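Setting up a shared teardown bench with a robot arm

These steps are for sites moving desktop towers from all-manual teardown to a shared bench, where the arm does part of the work and a person does the rest. They were written up by Eduard Koubek after the changeover at our Skosel shed, which takes in nearly 400 towers a month.

Step 1. Split the job before you move any benches

Write down every task in a teardown and put a name or "arm" beside it. At Skosel, people kept intake, opening the case, cable work and anything damaged. The arm got the repeat lifts and the sorting into trays. Show the list to the crew and let them change it. Ours moved two tasks back to people in the first week.

Step 2. Prepare the tower

Unplug it, hold the power button for ten seconds, take off the side panel and lay the case flat with the board facing up. Check that nothing loose has dropped inside.

Step 3. Bring the gripper in slowly

Use the lowest speed setting for the first approach on any new model. Stop above the board and look at the clearance on both sides before going further. Cables that run between the drive cage and the board are the usual snag, so decide now which ones a person will unplug first.

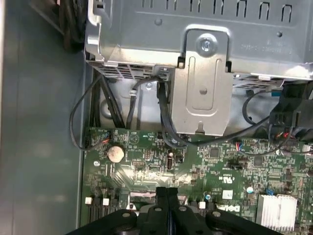
Step 4. Hand over properly

Press hold, wait for the amber light, then reach in. Pull connectors by the housing and leave the wires alone. Take the coin cell out by hand and put it in the battery tub - never in with the boards.

Step 5. Change the roster too

Bench staff now spend less time lifting and more time checking. Rotate people off the screen every two hours, and pay the training time as normal hours. Log each stop on the Kamard sheet with the tower number and a short note.

Last updated: August

Contact the Skosel bench desk, ext. 712 | Copyright Fleka | Back to top

This site uses cookies. By continuing to browse you agree to their use.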